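# Zwei Handgreifer im Vergleich: Wunier und Okach

12/05/2026

Seit April liegen bei mir zwei Paar Handgreifer auf dem Tisch, eins von Wunier und eins von Okach. Beide hält man in der Hand und bedient die Finger selbst, beide sollen ihre Lage im Raum melden, und beide laufen bei mir über denselben Controller, einen Yuen 2101. Ich wollte wissen, mit welchem Paar ich im Sommer weiterarbeite. Die Antwort ist nicht ganz eindeutig ausgefallen.

## Aufbau

Den Controller hatte ich schon. Die Firmware war alt, das Update ging erst beim zweiten Anlauf durch, und danach waren die Kanäle für links und rechts vertauscht. Das steht nirgends in der Anleitung, lässt sich aber in der Konfigurationsdatei mit einer Zeile beheben.

Für die Aufnahme benutze ich Wostano, eine kleine Software, die Kamerabild und Greiferdaten mit gemeinsamem Zeitstempel speichert. Die Oberfläche ist hässlich, aber sie ist mir in der ganzen Zeit nur einmal abgestürzt. Wer viele kurze Durchgänge aufnimmt, sollte die automatische Benennung einschalten. Ich hatte es am ersten Abend vergessen und durfte danach alles von Hand umbenennen.

Getestet habe ich mit Dingen aus dem Haushalt: aus einem Korb herausnehmen, ablegen, wieder hineinlegen. Pro Greiferpaar waren es 14 Durchgänge je Aufgabe, verteilt auf 6 Abende.

## Gewicht und Haltung

Die Wunier sind leichter. Auf den ersten Minuten merkt man das kaum, nach einer halben Stunde sehr wohl. Mit den Okach musste ich öfter absetzen, vor allem mit der linken Hand, und gegen Ende eines Abends wurden meine Bewegungen ungenauer. Das sieht man später auch in den Kurven.

Dafür liegt der Griff der Okach besser in der Hand. Der Abzug hat einen klaren Druckpunkt, und ich wusste immer, wie weit die Finger offen waren. Bei den Wunier ist der Weg kurz und weich, und ich habe am Anfang ständig zu fest zugedrückt. Man gewöhnt sich daran — aber ich musste es nach jeder Pause neu lernen.

## Finger

Harte, kantige Sachen sind für beide kein Problem. Bei weichen oder dünnen Teilen gehen die Ergebnisse auseinander. Mit den Wunier habe ich einen Gefrierbeutel in 4 von 14 Durchgängen nicht beim ersten Zugreifen erwischt, mit den Okach kein einziges Mal. Ich vermute, dass es an der Gummierung liegt. Die ist bei den Wunier glatter und nimmt schnell Staub an. Abwischen hilft für eine Weile.

Umgekehrt sind die Finger der Okach breit. In einer Ecke oder dicht an einer Wand stoßen sie an, bevor sie schließen.

## Marker und Kamera

Die Lage der Greifer lasse ich über Markerwürfel bestimmen. Das ist billiger als ein eigenes Trackingsystem und für meine Zwecke genau genug, solange die Kamera genug von den Mustern sieht. Dreht man das Handgelenk ungünstig, springt die Schätzung, und zwar meistens genau dann, wenn man etwas greift. Ich habe mir angewöhnt, die Ellbogen etwas weiter außen zu halten. Bequem ist das nicht.

Am meisten hat es gebracht, den Blick von oben zu nehmen und näher am Tisch zu bleiben. Der Korb ist dabei der schwierigste Teil, denn beide Greifer arbeiten auf engem Raum, und die Ränder sind im Weg.
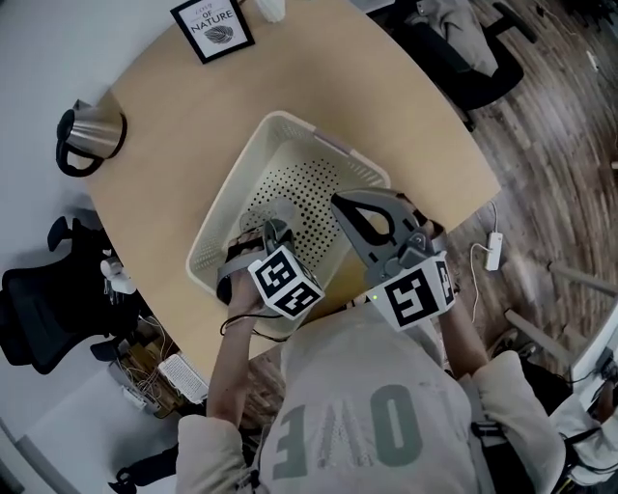 Mit einer Hand allein geht es am Korb schlechter, als ich gedacht hatte. Er rutscht auf der Tischplatte, sobald man an der Wand entlang nach unten fährt. Mit der zweiten Hand lässt sich das abfangen, nur muss man dann für beide Greifer brauchbare Lagedaten haben, und damit ist man wieder bei den Würfeln.

Die Kabel stören übrigens mehr als das Gewicht. Ich führe sie inzwischen seitlich über die Tischkante ab und lasse eine große Schlaufe hängen. Vorher hatte ich zweimal einen Wackelkontakt am Stecker, beide Male links.

## Was ich behalte

Vorerst die Okach, wegen der Finger und wegen des Abzugs. Die Wunier hebe ich auf und probiere sie mit anderen Belägen noch einmal aus. Das Material dafür ist bestellt. Der Yuen bleibt in jedem Fall, auch wenn sein Lüfter nervt.

Offen ist noch die Kalibrierung zwischen den Abenden. Ich messe bisher jedes Mal neu ein, und das dauert mir zu lange. Wostano kann gespeicherte Profile laden, die Werte passten bei mir aber schon am nächsten Tag nicht mehr — vermutlich sitzt die Kamerahalterung nicht fest genug. Die baue ich als Nächstes um.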